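Clutden Arm: Frequently Asked Questions
Last updated May 2018

What is the Clutden arm?
It's a small robot arm with a two-finger gripper, built at the Levitthorpe shared workshop. We use it for handling cloth: picking up, folding, and dropping into a bin. The plans are free to copy.

How much does it cost to build?
Our second one came to some 400 dollars in parts, without the computer. The first cost more because we burned out two motors.

How long does it take?
We logged 64 hours, and 28 of those went into wiring and finding bad connections. If you have crimped connectors before, you'll be faster.

Which gripper should I make?
There are two sets of drawings. Toltireck is the plain parallel gripper and is fine for blocks and boxes. Taheri has longer fingers with a softer grip, and it's the one to make if you want to work with fabric. Both fit the same wrist plate.

Can it pick up a towel?
Yes, but expect misses. Cloth bunches up in front of the fingers, and the gripper may close on one layer or on five. Start with the fingers open all the way and come in low. 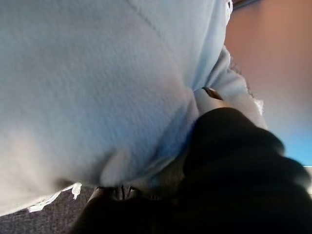
Close slowly, then stop for half a second before lifting. If the motor current hasn't gone up by then, open and try again from another side. Old rags with frayed edges are harder than hemmed ones, and loose threads can wind into the hinge. Check the hinge after every session and pull out any lint with tweezers.

Where does the camera go?
On the wrist, looking down along the fingers. Leave slack in the cable or it will pull out when the wrist turns.

Why does my gripper buzz when it's closed?
The closing limit is set too tight. Ours is at 58 in the settings file. Lower it a little at a time until the buzzing stops.

Can I use the workshop's arm?
Members can, after a short safety session. Sign up on the sheet by the tool cabinet.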